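ホーム | 記事一覧 | 台所のこと | プロフィール

2020年7月1日 投稿者:管理人

ココナッツオイルをやめた話

三月に、体にいいと聞いてココナッツオイルを買った。Rostlowという輸入食品の店で、エル・ファッシ(El Fassi)という銘柄のひと瓶が2094円。普段のサラダ油が何本買えるか、レジを出てから計算して少し後悔した。

瓶の首には小さな冊子が下がっていて、「代謝を助ける」「脂肪になりにくい」と書いてある。助けるとはどの程度なのか、何と比べてなりにくいのか、最後のページまで読んでも出てこない。こういう書き方をされると、私はまず疑う。

中鎖脂肪酸が多いから、という説明はよく見かける。ただ、ココナッツオイルの主成分であるラウリン酸は、中鎖に分類されてはいても、体内での扱われ方は長鎖に近いところもあるらしい。中鎖だけを集めた油で調べた結果を、そのままこの瓶に当てはめていいのだろうか。しかも大部分は飽和脂肪酸で、その点ではバターに負けていない。

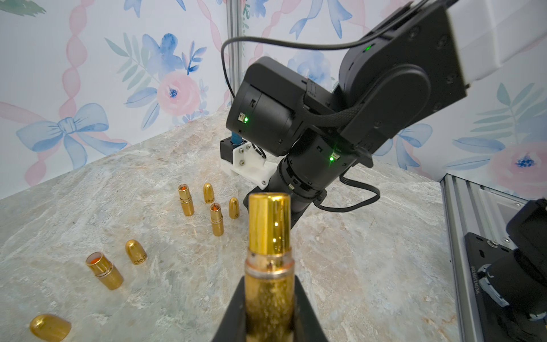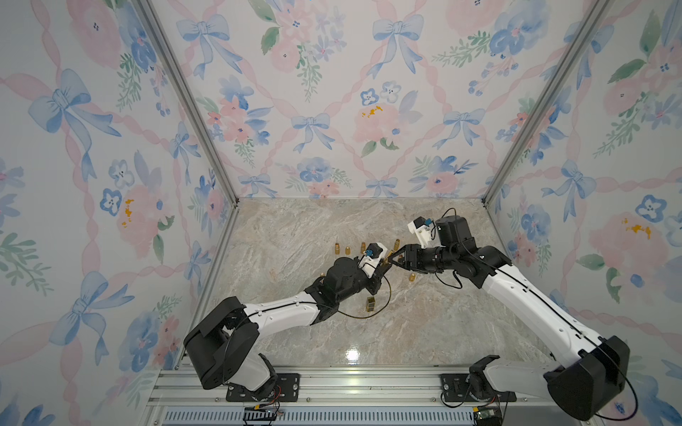 では、炒め油を全部ココナッツオイルに替える意味はあるのか?

健康のためだけなら、私は替えない。飽和脂肪酸を控えたい人には、菜種油やオリーブオイルのほうが無難だと思う。香りが好きで、カレーや焼き菓子にたまに使うくらいなら楽しめばいい。

コーヒーに入れるのも三日やってみた。表面に油が浮いて、唇がべたつく。腹持ちがよくなると聞いていたのに、十一時にはいつもどおり空腹だった。三日で何がわかると言われそうだが、四日目を飲む気にはなれなかった。

残りは豆のカレーで使い切った。玉ねぎを炒めるときの匂いはたしかによかったので、そこは認める。次にRostlowの棚でまた1000円引きの札を見たら迷うかもしれないが、冊子のほうは読まずに捨てる。今は菜種油に戻り、パンにはバターを薄く塗っている。

お問い合わせ | 無断転載はご遠慮ください | ページの先頭へ戻る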